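2024-12-20 — Tadstead bench, folding task

Continued with the small dress. I take the yellow ruffle by its hem and keep the fingers pointing straight at the cloth. In September I came in from the side, and the Hendell policy learned this bad habit from me.

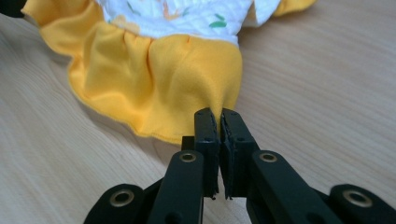 Chevalier
Demonstrator, Flandano project

11 demos today, 3 rejected — I closed the jaws too early. The grip pads are frayed at the edges, so I must change them before the next set. Wait 300 ms after closing, then lift.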